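Basket, Floor or Hanger: Where Clothes Wrinkle Most

Project report, Textiles and Home Studies
Donal Buckley and Thierry Rolland

Introduction

Most people in our residence hall do the same three things with clean clothes. They hang them up, they leave them in the basket they came back from the laundry room in, or they drop them on the floor and pick them up later. We wanted to find out how much difference this makes to how the clothes look when you put them on.

We also wanted to know how long the difference takes to show. Our course reader says cotton picks up creases under weight, but it does not say how soon, and it talks mostly about ironed bed linen. Neither of us irons bed linen.

Clothes used

We used 20 garments, all of them tops. Most were cotton T-shirts and button-up shirts that we already owned. The rest came from the swap shelf in Gaillard Hall. We left out sweaters and anything with a lining, as they hardly crease and would have made the basket look better than it is.

Everything was washed together with Rolon powder on the normal cycle and tumble dried on medium. We took the clothes out as soon as the dryer stopped. The first time we ran the test Thierry was late getting back to the laundry room and the load sat in the drum through lunch, so we threw out that run and washed everything again.

The space

We did not want to use our own rooms. Donal has a radiator under his closet rail and Thierry's room gets direct sun in the afternoon, and either one could change the result. We used a small walled bay in the Jillolora building, where the air stays at much the same temperature through the day. It is big enough for clothes to hang, a basket, and some open floor. The walls are a pale purple-gray and most of the floor has a beige mat on it with a faint marbled look. We kept the floor clothes on the mat. The bare metal in front of it was scuffed and we did not want marks on the shirts.

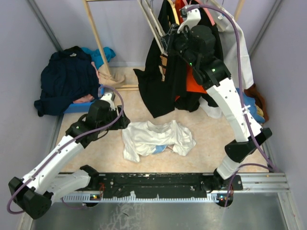
Figure 1. The bay, with hanging clothes, the basket, and a crumpled shirt on the mat.

Method

The garments were split between the three places by drawing slips of paper. Hung clothes went up with a gap between them so that they did not press on each other. Basket clothes were put in unfolded, one on top of another, the way they would be if you emptied a dryer by the armful. Floor clothes were dropped from waist height and not straightened.

We checked them after 2 hours, after 7 hours and the next morning. At each check we held the garment up by the shoulders against a plain wall and gave it a score from 0 (no creases we could see) to 4 (we would not wear it without ironing). Each of us wrote down a score before hearing the other one, and we used the average. After scoring, the garment went back where it came from, as close to the same position as we could manage.

For the hung and floor clothes this was easy. For the basket it was not, because getting at the bottom shirts meant taking out the top ones. We come back to this below.

Results

The hung clothes stayed close to the bottom of the scale the whole time. A few had small creases at the first check that were gone by the second — these were probably from the dryer.

The floor clothes scored worse than the hung ones at every check, but they got most of their creases right away. A shirt dropped in a heap had sharp folds at the elbows and across the back by the first check, and it looked nearly the same the next morning. Leaving it longer did not do much more harm.

The basket started out better than the floor and ended up worse. At the first check the top layer looked fine. By the next morning the shirts at the bottom had long pressed lines in them, and two got the full score from both of us. The ones on top barely changed.

Collars did badly in the basket and on the floor. We had not planned to score them separately and wish we had.

Problems

The main problem is the one with the basket. Each time we checked, the pile was loosened and put back, and that may have let some creases out and put others in. With more clothes we could have used a fresh basket for every check.

Our scores also drifted. Donal scored harder in the morning than the evening before, and looking at his sheet we think some of the change overnight comes from that. Photographing each garment against the wall and scoring from the pictures would have been better.

Last, we tried a wrinkle spray, Skasix, on three of the basket shirts after the final check. It took out the soft creases but left the pressed lines. We did not test it properly and it is not part of the results.

What we would do next

We would like to add a fourth group, folded in the basket instead of thrown in, and to include trousers. We would also put a light load in one basket and a full load in another to see how much of the effect is weight. The bay is free again in November and we have asked to use it.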